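Ticket: Second arm for the ball cell – buy now or hold?
Project: Cirnholm
Queue: Equipment requests
Status: Waiting on quote
Priority: Normal

Original request

We want to add a second gripper to the Cirnholm cell before the next budget closes. The Dikel quote is 1181 per gripper, cable and mounting kit included. The Wovside one is 494, but the mounting kit is extra and they have not told us how much. Our limit for this line is 1000 without a separate sign-off.

Before anyone spends money we need to know if the cheaper gripper can do the ball task. We also need to know if the wrist camera view is good enough to keep, or if we should plan for a second camera as well.

Update 1

Asked Wovside for three things: price of the mounting kit, full opening width of the fingers, and lead time. Automatic reply only so far.

Loaded the current cell in the simulator with the wide lens on the wrist. Balls placed on the mat, gripper open, arm stopped short of the first ball. No changes to the lighting.

Update 2

Checked the view from the wrist. All the balls on the mat are in view with the fingers open, and the nearest one is clear of both fingertips. The lens bends the table edges a lot, which we knew. The gripper body covers the near end of the mat, so anything that rolls back toward the arm would be lost from this camera.
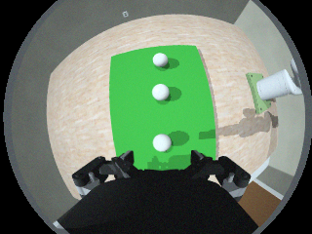
Wrist view in simulation, fingers open, three balls on the mat.

The shadow between the fingertips falls on the near part of the mat, short of the first ball. Someone asked if it could be mistaken for an object. I don't have an answer yet. It needs a run with the light moved, and that costs us nothing but time.

Update 3

Reply from Wovside at 3:40. Mounting kit is 210, so 704 for the set. That is under the limit. Lead time is 2 weeks if we order in March, longer after that. They did not answer the question about finger opening. Sent it again with the ball size attached.

Khasawneh, who supplied the table and the first mount, can drill the second plate but want a drawing first. No charge for drilling if we order the plate from them.

Update 4

On the second camera: my view is to leave it out of this request. The wrist view covers the pick. It does not cover the near end of the mat, but we can start by moving the mat away from the arm in the simulator and checking again. If that fails, a fixed camera goes in as its own line – I would allow around 300 for it with a bracket.

Please don't combine the two. Last year the gripper and the lighting went in as one request and both were held up over the lighting.

Open items

Finger opening from Wovside – waiting
Run with light moved – to do
Run with mat moved – to do
Drawing for Khasawneh – started, needs hole spacing
Dikel quote – keep open until the end of March, do not cancel

Next step

If the Wovside opening is wide enough for the balls, order one gripper and one kit. If it isn't, this ticket goes to sign-off with the Dikel price and the simulator runs attached.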